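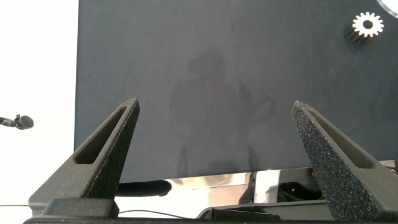
Smudges and scuffs on a matte charcoal panel with a white logo. How do I clean it without leaving shiny spots?

Joanne Mottram
Posted April 4, 2019

Hello everyone, I've been reading this site for years (you saved my grout and very nearly my marriage, long story) and I finally have something to ask myself.

I help look after a community workshop in Bratstead, and we have a big dark panel there that everybody sees as they come in. It's a smooth matte finish, a sort of bluish charcoal, next to a plain white wall, and it has our white gear logo on it, the kind drawn with a bit of dark depth to it so it looks like it stands out. I love it. My daughter-in-law chose the color and at first I thought it was going to be gloomy, but against the white it looks wonderful and I have told her so many times now that she's asked me to stop.

The trouble is that it picks up smudges and scuffs. They're faint, and I know I'm fussier than most people, but once you've noticed them you can't stop noticing them. For a matte surface it also has more of a reflection than I expected. You can make out the blurry shape of a person in it, head and shoulders and so on, and when there are smudges in the same spot the whole middle of the panel ends up looking mottled. I can't always tell what is dirt and what is just reflection, and I have stood there rubbing away at what may have been myself.

So far I've tried a dry duster, which did nothing, and a barely damp cloth on one lower corner, which took off a little but left a smear that I had to chase for quite a while. I have a bottle of Fendex spray in the cupboard that I use at home on the stove top and it's marvelous there, but I had a bad experience with a matte painted door in February. I scrubbed one fingerprint and ended up with a polished patch the size of a saucer, which was so much worse than the fingerprint. I'm still a bit sore about that door.

I should say that I don't know for certain what the panel is made of, or whether the surface is paint or film or something else. The man who put it in has moved away, and the only paperwork I've found is an invoice from a firm called Gavurar that says "panel, dark, matte" and a total of $300. That's all. No instructions, no color code, nothing. I don't know how the logo was put on, either.

What I'd like to know is:

What should I clean it with, and how often?
Is there anything to be done about scuffs that don't come off with water?
Do I need to treat the logo differently from the rest?
There's a round silver metal fitting up near the top right, past the logo, and I'd like to give that a wipe too. Can I use the same cloth?

Thank you so much in advance, and sorry this got so long. I did cut some of it.

Howard Treloar

Hello Joanne, and welcome to the talking side of the site! I painted and refinished things for a living for 40 years and I feel for you about that door. Please don't blame yourself for it. A matte finish looks matte because the surface is very slightly rough, and hard rubbing in one place smooths it down. Then it catches the light differently, and you can't un-rub it. So everything I'm going to say comes down to going gently and wiping wide.

Before you clean anything, sort out which marks are real. Turn off whatever light is shining straight at the panel, stand well to one side and look along the surface at a low angle. Reflections will slide about as you move your head and dirt will stay where it is. I used to stick a small piece of low-tack painter's tape on the wall beside each mark, level with it, so that I could find it again once the lights were back on. Put the tape on the wall and keep it off the panel, as you don't know what the finish is and you don't want to lift it.

Then dust it. I know you said the duster did nothing, but do it anyway, with a clean soft microfiber, top to bottom. Grit is what makes the fine scratches when you come along afterward with a wet cloth, and a workshop will have more of it floating around than a house does.

For the washing part you want two soft cloths and a bucket of lukewarm water with a small squirt of plain dish soap, nothing with scrubbing bits in it, nothing with lemon oil. Wring the first cloth out until it won't drip however hard you squeeze. Wipe in long straight strokes, overlapping, and go all the way across the panel each time, even though the smudge you're after is only in the middle. I suspect that's what happened with your smear on the corner. You cleaned a small area and got an edge where the clean part met the rest. After that, go over it with the other cloth, just rinsed in clear water and wrung out, to pick up the soap. Dry it with a soft towel, same long strokes, hardly any pressure.

I'd leave the Fendex in the cupboard. I don't have anything against it, but if it's what you use on a stove top then it's meant for a different sort of job, and you don't know what you'd be putting it on. The same goes for melamine sponges, the white "eraser" kind. They work by very fine abrasion and on dark matte they can leave a pale or shiny patch in about three seconds. And no furniture polish, please. I've had to put right more than one dark cabinet that somebody had lovingly polished.

As for scuffs, try a fingertip wrapped in a soft cloth with warm soapy water and let it sit against the mark for a minute before you wipe. If the scuff is a bit of somebody's shoe or bag left on the surface, it will often soften and come away. If it's a mark in the finish itself, washing won't shift it, and at that point I would stop. A faint scuff on a dark panel is something you and I will see and nobody else will.

On the logo, go along with the edges and never across them. If it's a vinyl transfer, the corners of all those teeth are the first places that will lift, and a cloth will catch on them. Keep the cloth drier there too. Run a clean fingernail very lightly near one edge and see whether you feel a step. If you do, it's likely been applied on top. If you don't, it may be printed or painted and you have a little less to worry about, but I'd still be gentle.

Do the metal fitting last, with a separate cloth. If you use any sort of metal polish, put it on the cloth well away from the panel. Overspray on matte charcoal is a misery.

Once a month is plenty for the full wash, with a dusting whenever you walk past and feel like it. Let us know how you get on, I'd love to hear.

Gosling

just use rubbing alcohol, 90 percent, takes off anything. did our whole shop counter with it

Joanne Mottram

Thank you Gosling! Was your counter a matte one? I'm a little nervous after the door.

Gosling

no it was steel. fair point. maybe test it somewhere first

Howard Treloar

I'd go further than that and say please don't, Joanne, at least not at that strength and not near the logo. Alcohol can soften some paints and it can get under the edge of a vinyl transfer. If you ever do get desperate over a greasy mark, water it down well, put it on a cloth and try it in the lowest, least looked-at corner, then leave it until the next day before you decide anything. Wet dark finishes nearly always look fine. You need to see it dry.

Joanne Mottram

Coming back to this as I promised I would, and I hate it when people don't.

I went in early with my bucket and my cloths and a cushion for my knees, and I did it exactly the way Howard said. The looking-from-the-side trick was worth the whole post by itself. I'd say half of what I'd been fretting over was reflection! I did put the tape on the wall and felt very professional.

The long strokes made all the difference. I went right across every time, even though it felt silly to be washing parts that looked perfectly clean, and there's no smear and no edge. The smear I'd made in the corner has gone as well. Most of the smudges came off with the soapy cloth. Some of the scuffs went with the warm cloth held on them, and a few didn't, and I have decided (with some effort) to live with those. My daughter-in-law says she can't see them, and she has very good eyes.

I couldn't feel much of a step at the edge of the gear, but I'm no judge, so I treated it as if it would peel off and went in and out of the teeth with the corner of a nearly dry cloth. It took me longer than all the rest put together. The silver fitting got its own cloth and no polish, just a buff.

I've written out Howard's method and pinned it inside the cupboard door, next to the spray, with a note saying NOT THIS ONE and an arrow. If anybody knows of a way to rescue the shiny patch on my own door at home I'd be glad to hear it, though I expect I ought to start a new post for that.

Howard Treloar

Delighted to hear it, Joanne. Do start a new post for the door, and say what paint you used if you still have the can. I'll keep an eye out for it.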